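December 11, 2021

Delau has fingers at last! If you've been following the garage arm since August, you'll know the old claw could just barely hold a sock. Hubert Mazurek and I spent the whole weekend on the new gripper – well, he did the clever bits and I made toast – and we've now got the simulator side going too.

The idea is to practise on the computer before we let the real arm loose on my workbench (it's already got one mug). We set up a speckled tabletop, put some blocks and slats on it, pointed two lights at it in different colours and let Delau have a go from the gripper's point of view. Hubert is very proud of his shadows.

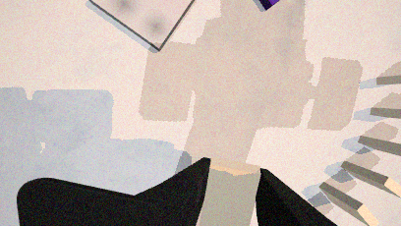
How much has the build cost so far?

We're at $368, and most of that went on motors. The frame came out of an old desk, and the folks at the Bastatier workshop let us use their printer for the price of the plastic.

Our best run to date was 1477 practice grabs left going overnight, and my poor laptop sounded like a hair dryer by breakfast. I've still got to fix the wrist cable, which rubs on the elbow whenever the arm swings left, and Hubert wants to repaint the base in a colour I'm not keen on. We're taking the arm down to Bastatier for the next open night – come and say hi if you're nearby, and bring your own mug.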